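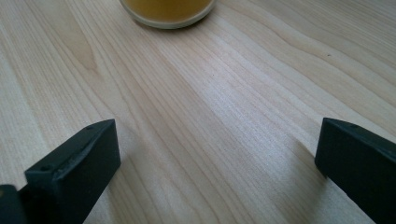

Gripper open, glass of something amber at the top, same pale table as always.

Does it matter that every demo I record is on the same table?
Posted in Data Collection by hamisum_bench

I've been recording pick-and-place demos with a handheld gripper for a drinks-moving policy. So far I have 961 of them, all done on one table, because it's the table I own. The wood has a very busy grain, big swoopy curves on the left and tight stripes in the middle, and I have started seeing it when I close my eyes.

The trained policy does fine at home. On Thursday I took it to a friend's kitchen with a dark counter and it reached with great confidence for a spot where there was no glass. It then closed, lifted nothing, and carried the nothing carefully to the tray. The placing was lovely.

Do I need to start over, or can I add some demos from other surfaces and call it a day? I'm using the Mundard trainer with the settings it came with. Also, I have a bunch of clips where the glass isn't in view for part of the run. Keep or toss?

3 replies

yoo_again
Don't start over. Your 961 demos taught it how to reach, grip and set down, and that part sounds healthy. What it may not have learned is which part of the picture is the glass and which part is your furniture. With one table it never had to sort that out.

I had the same trouble with bowls. I added 700 demos spread over 6 surfaces and it got a lot better. I suspect I could have stopped sooner, but I had already borrowed the surfaces. A bedsheet counts. So does the floor. Change the lamp too, and move your starting position more than feels natural. People think they're varying the start when they're shifting it by the width of a thumb.

Hold back 2 surfaces and never train on them. Test there. If you test on your own table you will get a wonderful score and another trip to your friend's kitchen. 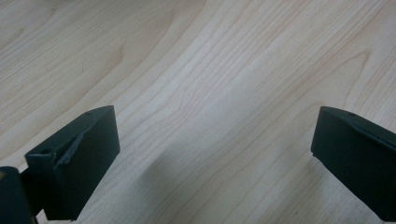 Should the stretches of a demo with no object between the fingers be trimmed out?
Leave them in when they're part of the approach or the retreat, and cut only the dead time where the gripper sits still before you begin or after you're done.

On your keep or toss question, I keep a clip if I knew where I was going and the glass came into view soon enough. If I was wandering around looking for it, the policy learns to wander, and it's a fast learner when it comes to that. Watch them at double speed with a snack. You'll know.

fastimico_fan
just turn on color jitter

grainofsalt
Color jitter is worth turning on but it won't turn a wood table into a dark counter, so please do what the first reply said as well.

One thing to add. Check what's in the glass. If it's the same drink in every demo, the model may be hunting for that color and will have no opinion about water. I trained mine on orange juice for most of September and it ignored a full glass of milk like it owed it money. Try a few drinks, different fill levels, and an empty glass if yours won't tip over.

Write down the surface and the drink for each session as you go. I tried to sort mine out afterward from the clips and gave up before lunch.

hamisum_bench
Thanks, all. It has been the same drink the whole time. I'm off to find a bedsheet and some milk, and I'll keep those two apart.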